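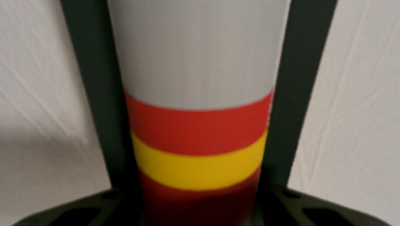 읽는 시간 8분

12월, Nallow 시뮬 트랙. 밴드 원통 파지 직전 자세 추정 작업 기록. 지난 항목에서 이어짐.

손목 카메라 렌더에서 원통 자세를 뽑는 모듈(`band_pose`)을 새 렌더러 설정으로 다시 돌렸다. 제어기 쪽은 손대지 않았고 인식 쪽만 바꿨다. 평가 세트는 1,000 에피소드, 시드 고정, 통과 845. 나머지 155건의 원인 분류가 이 항목의 주된 내용이다. 통과 기준은 추정 축과 시뮬 정답 축 사이의 각도, 그리고 밴드 경계 높이 오차가 둘 다 설정 파일의 허용치 안에 드는 것. 허용치 자체는 Sezer 저장소의 `eval/tolerance.yaml`에 있고 이번에 변경 없음.

## 배경

원통은 회색, 빨강, 노랑, 빨강 순으로 칠해져 있다. 손목 시점에서는 위쪽 회색이 화면 위로 빠져나가서 상단면이 안 보인다. 따라서 전체 길이를 영상에서 직접 재는 방법은 쓸 수 없고, 예전 코드가 실루엣 상단 타원을 찾으려다 계속 엉뚱한 값을 낸 것도 이 때문이다. 그 함수(`fit_top_ellipse`)는 이번에 삭제했다. 호출하는 곳이 하나 더 있었는데 시각화 스크립트였고, 같이 정리함.

대신 쓰는 것은 밴드 경계선이다. 회색–빨강 경계와 빨강–노랑 경계가 원통 표면을 따라 휘어 보이므로, 각 경계를 타원호로 맞추면 카메라에 대한 기울기가 나온다. 경계가 둘 이상 잡히면 축 방향이 결정되고, 밴드 폭은 CAD에서 알고 있으니 깊이까지 풀린다.

추정 순서:

1. 손가락과 베이스 마스크를 운동학으로 렌더해서 영상에 투영
2. 투영 마스크와 색 분할 결과를 합쳐 원통 후보 영역 생성
3. 후보 영역 안에서 세로 방향 색 전이 검출
4. 전이점들을 경계별로 묶고 타원호 피팅
5. 실루엣 좌우 모서리 피팅, 축 초기값 계산
6. 경계호와 모서리를 한꺼번에 넣고 비선형 최적화

이전 판은 5번을 먼저 하고 4번을 검증용으로만 썼다. 순서를 바꾼 이유는 아래 가림 항목 참고.

## 가림 순서

이번 판에서 가장 오래 붙잡고 있던 문제. 1번 단계의 마스크를 그대로 빼면 원통 좌우가 잘려 나간다. 이 시점에서는 원통이 두 손가락보다 앞에 있고 손가락 안쪽 모서리가 원통 뒤로 들어가는데, 옛 코드는 손가락이 항상 물체를 가린다고 가정하고 손가락 투영 영역 전체를 무효 처리했다. 결과적으로 실루엣 모서리가 원통의 모서리가 아니라 손가락 안쪽 모서리를 따라갔다. 손가락도 위로 가면서 안쪽으로 약간 기울어 있어서, 피팅 잔차만 보면 그럴듯한 값이 나온다. 잔차 기반 거부 조건에 걸리지 않았던 것도 그래서다.

수정: 손가락 마스크를 이진값으로 쓰지 않고 사전확률로 넣는다. 투영 영역 안이라도 색이 손가락의 짙은 녹색과 멀면 원통 후보로 남긴다.

```python
def cylinder_likelihood(px_hsv, robot_prior, palette):
 # robot_prior: 운동학 투영에서 온 픽셀별 값, 하드 마스크 아님
 obj = palette.object_loglik(px_hsv)
 rob = palette.robot_loglik(px_hsv) + log_odds(robot_prior)
 bg = palette.backdrop_loglik(px_hsv)
 return obj - logsumexp([rob, bg])
```

깊이 버퍼를 쓰면 바로 해결되는 문제라는 지적을 Recep Ekinci가 했다. 맞는 말이지만 실기 쪽 손목 카메라에 깊이가 없고, 시뮬에서만 되는 코드를 하나 더 만들 생각은 없다. 깊이 버퍼는 정답 생성에만 쓴다. 이 구분은 `obs/` 와 `gt/` 네임스페이스로 강제되어 있으니, 인식 모듈에서 `gt/`를 import하면 CI에서 떨어진다. 임시로 우회하지 말 것.

## 하단 빨강

노랑 아래쪽 구간은 칠 자체는 빨강인데 렌더에서는 훨씬 어둡고, 아래로 갈수록 적갈색에 가까워진다. 위쪽 빨강 밴드에 맞춘 임계값으로는 대부분 떨어져 나간다. 더 나쁜 경우는 베이스의 어두운 녹색과 명도가 비슷해져서, 채도가 낮은 픽셀이 로봇 쪽으로 분류되는 것. 그러면 원통 후보가 노랑 밴드 바로 아래에서 끊기고, 노랑 하단 경계가 물체의 바닥으로 해석된다. 밴드 인덱스가 하나씩 밀리지는 않지만 높이 제약이 잘못 걸린다.

시도한 것:

- 명도 정규화(영상 전체). 효과 없음. 밝은 배경이 히스토그램을 지배함.
- 명도 정규화(후보 영역만). 개선되지만 후보 영역이 이미 끊겨 있으면 의미가 없음. 순환 의존.
- 색상각만 사용. 어두운 쪽 끝에서 색상각이 불안정함. 렌더 노이즈를 켜면 더 나빠짐.
- 하단 빨강을 별도 클래스로 분리. 채택.

팔레트에 `red_lit`, `red_shade`를 따로 두고, `red_shade`는 노랑 아래에 인접할 때만 활성화한다. 위치 조건 없이 넣으면 베이스의 움푹한 개구부 일부가 `red_shade`로 잡힌다. 개구부가 베이스 좌우에 있고 주변보다 더 어두워서, 명도만 보면 구분이 안 된다.

```yaml
palette:
 grey: {role: body}
 red_lit: {role: band, order: upper}
 yellow: {role: band, order: middle}
 red_shade: {role: band, order: lower, requires_above: yellow}
backdrop:
 model: white_cloth
 shadow_component: true
robot:
 model: dark_green
 recess_component: true
```

노랑–하단 빨강 경계는 검출은 하되 최적화에서 가중치를 낮췄다. 색 전이가 칠 경계인지 그림자 경계인지 한 장만으로는 애매한 에피소드가 섞여 있다. 가중치를 끝까지 올려 본 실행에서 축 각도는 거의 그대로였고 높이 오차만 나빠졌다.

## 천 배경

배경은 주름진 흰 천 메시다. Tiina Vainio가 도메인 랜덤화용으로 넣은 것이고, 주름 노멀맵 시드와 조명 방향이 에피소드마다 바뀐다. 왼쪽에 넓은 회색 그림자가 지는 조명에서 회색 본체와의 구분이 흐려진다. 본체 회색이 아주 옅어서 그림자 진 천과 명도가 겹칠 수 있고, 채도는 둘 다 없다시피 하니 색으로는 못 가른다.

여기서는 모서리 정보가 필요하다. 다만 천의 사선 주름이 약한 모서리를 많이 만든다. 현재 처리:

- 모서리 후보는 예상 축 방향과의 각도로 먼저 거른다. 비스듬한 주름은 대부분 여기서 빠짐.
- 세로에 가까운 가는 주름은 남는다. 오른쪽 영역에 특히 많다. 이건 길이와 연속성으로 거른다.
- 회색 구간의 모서리는 빨강·노랑 구간에서 찾은 모서리를 위로 연장한 선 근처에서만 탐색한다.

마지막 항목이 제일 효과가 컸다. 채색 구간은 대비가 강해서 모서리가 안정적이고, 회색 구간은 그걸 이어 붙이는 역할만 한다. 원통 오른쪽 모서리에 빛이 걸려서 밝은 테가 생기는 경우가 있는데, 서브픽셀 보정이 이 테의 안쪽을 물면 폭이 좁게 나온다. 보정 창을 양방향으로 열고 바깥쪽 경사를 우선하도록 바꿨다. 회색 구간과 빨강 구간 모두에서 재현되던 문제다.

## 좌우 모서리의 비평행

화면에서 원통은 위가 넓고 아래가 좁아 보인다. 옛 코드는 좌우 모서리를 평행선 한 쌍으로 맞춘 뒤 축을 가운데로 잡았다. 이 가정을 뺐고, 두 직선을 따로 맞춘 다음 투영 모델로 묶는다. 구현은 Müzeyyen Güneş가 남겨 둔 Trurkwood 브랜치의 솔버를 가져왔다. 원래 브랜치는 반지름을 자유 변수로 두는데, 이 경우 깊이와 반지름이 서로 보상해서 수렴이 느려진다. 반지름은 CAD 값으로 고정.

```python
res = solve_axis(
 arcs=[a_grey_red, a_red_yellow, a_yellow_shade],
 arc_weights=cfg.arc_weights,
 left=edge_l, right=edge_r,
 radius=cad.radius, # 고정. 풀지 말 것
 init=init_from_arcs(a_grey_red, a_red_yellow),
)
```

초기값을 모서리가 아니라 경계호에서 얻는 것이 앞에서 말한 순서 변경이다. 모서리는 손가락과 천 양쪽에서 오염될 수 있지만 위쪽 두 경계호는 원통 앞면 안쪽에 있어서 가림 영향을 덜 받는다. 호의 양 끝은 버리고 중앙부만 쓴다. 끝부분까지 넣으면 곡률은 잘 잡히는데 손가락 픽셀이 한두 개만 섞여도 호가 뒤집힌다.

## 실패 분류

155건을 로그로 먼저 나누고, 애매한 31건은 직접 열어 봤다. 분류 기준은 최초로 정답에서 벗어난 단계다. 최종 오차 크기로 나누면 대부분 최적화 단계 탓으로 보이는데, 최적화는 받은 입력을 그대로 맞춘 것뿐인 경우가 많다.

직접 본 것들에 대한 메모:

- 그림자 경계를 회색–빨강 경계로 오인한 사례는 없음. 예상과 다름. 채도 조건이 잘 막고 있는 것으로 판단.
- `red_shade` 인접 조건이 노랑 밴드 분할 실패와 함께 무너지는 사례 있음. 노랑이 조각나면 그 아래가 통째로 빠진다. 이 의존성은 설계상 예견된 것이고, 노랑 조각을 먼저 병합하면 줄어들 것으로 봄. 아직 확인 안 함.
- 회색 구간 연장 탐색이 천의 세로 주름으로 옮겨 타는 사례. 연장 구간이 길수록 심함. 탐색 폭을 거리와 함께 넓히고 있었는데, 축 공분산으로 정하는 편이 맞다.
- 운동학 투영과 렌더가 한 프레임 어긋난 사례가 8건. 인식 문제가 아니라 로거 문제. 아래 참고.

어긋난 8건도 실패에 그대로 포함해서 보고한다. 빼고 다시 계산한 값을 표에 넣지 말 것. 로거를 고친 뒤 같은 시드로 전체를 다시 돌려서 새 값을 쓴다.

## 로거 타임스탬프

관절 상태는 물리 스텝 끝에서, 영상은 렌더 콜백에서 찍힌다. 렌더 큐가 밀리면 콜백 시점의 시뮬 시간이 이미 다음 스텝으로 넘어가 있다. 로거는 콜백이 불린 시간을 기록하므로 영상이 실제보다 늦은 것으로 남고, 재생할 때 한 스텝 뒤의 관절값과 짝지어진다. 그리퍼가 정지해 있으면 차이가 없다. 닫히는 중이면 손가락 사전확률이 옆으로 밀린다.

해결은 렌더 요청 시점의 스텝 번호를 프레임에 태그로 달고, 로거가 시간이 아니라 스텝 번호로 조인하는 것. Şükran Yalçınkaya가 로거 쪽 패치를 올려 두었고 리뷰는 내가 맡았다. 리뷰에서 남긴 의견 두 가지:

- 스텝 번호가 리셋될 때 에피소드 번호와 같이 비교해야 함. 지금은 리셋 직후 첫 프레임이 이전 에피소드의 같은 번호와 붙을 수 있다.
- 태그가 없는 옛 로그를 읽을 때 조용히 시간 조인으로 돌아가지 말고 오류를 낼 것. 옛 로그가 필요한 사람은 플래그를 명시.

## 제어기 인터페이스

`band_pose`가 내보내는 것은 축, 기준 경계 높이, 공분산, 상태 코드. 축 둘레 회전은 내보내지 않는다. 밴드가 원주 방향으로 대칭이라 관측 불가능하고, 옛 메시지 정의에 있던 `roll` 필드는 항상 영이 들어가서 아래쪽 사람들이 유효한 값으로 오해했다. 필드 제거 완료. 메시지 버전이 올라갔으므로 Etville 쪽 재생 도구도 같이 갱신해야 한다.

접촉 여부도 이 모듈에서 판단하지 않는다. 손목 영상에서 원통이 손가락 사이에 있다는 것과 잡혔다는 것은 다른 정보고, 원통이 안쪽 접촉면을 가리는 시점에서는 틈이 있는지 볼 수 없다. 접촉은 그리퍼 힘 채널에서 온다. Bořivoj Urban이 상태 기계에 `ALIGNED` 전이를 넣으면서 이쪽 상태 코드를 접촉 대용으로 쓰려고 했는데, 이야기 후 힘 채널 조건을 추가하는 것으로 정리됨.

상태 코드:

| 코드 | 의미 | 제어기 동작 |
|---|---|---|
| `OK` | 경계호 둘 이상, 모서리 양쪽 | 추정 사용 |
| `ONE_EDGE` | 경계호 둘 이상, 모서리 한쪽 | 추정 사용, 닫힘 속도 제한 |
| `ARC_ONLY` | 모서리 없음 | 정지 후 재관측 |
| `LOST` | 경계호 부족 | 후퇴 |

`ONE_EDGE`에서 속도를 제한하는 것이 과한지는 아직 모른다. 공분산이 이미 커지니 제어기가 그것만 보고 판단해도 될 것 같은데, 현재 제어기는 공분산을 읽지 않는다.

## 재현

```
sim run --suite band_cyl --seed-file seeds/eval.txt --cam wrist
bandpose eval --log out/latest --tol eval/tolerance.yaml
bandpose triage --log out/latest --by first_divergence
```

`triage`는 `gt/`를 읽으므로 평가용 컨테이너에서만 돈다. 로컬에서 돌리면 권한 오류가 나는데 정상이다. 렌더러 설정은 커밋에 묶여 있고, 그림자 해상도를 낮추면 천 쪽 그림자 가장자리가 계단처럼 변해서 모서리 후보가 급증한다. 속도 때문에 낮추고 싶으면 평가가 아닌 실행에서만.

## 다음

- [ ] 로거 패치 병합, 같은 시드로 전체 재실행
- [ ] 노랑 조각 병합을 `red_shade` 판정 앞으로 이동
- [ ] 회색 구간 탐색 폭을 축 공분산으로 계산
- [ ] 제어기에서 공분산 읽기 (Bořivoj와 메시지 필드 단위 맞출 것)
- [ ] Etville 재생 도구 메시지 버전 갱신
- [ ] 실기 카메라 노출을 팔레트에 반영하는 절차. 시뮬 팔레트를 그대로 쓰면 하단 빨강 쪽에서 먼저 틀어질 가능성이 큼
- [x] `fit_top_ellipse` 삭제
- [x] `roll` 필드 제거

추가, 오후 늦게: 노랑 조각 병합은 브랜치에서 코드만 옮겨 놓음. 단위 테스트는 통과, 전체 평가는 로거 병합 후에 같이 돌릴 것. 브랜치 이름은 `yellow-first`.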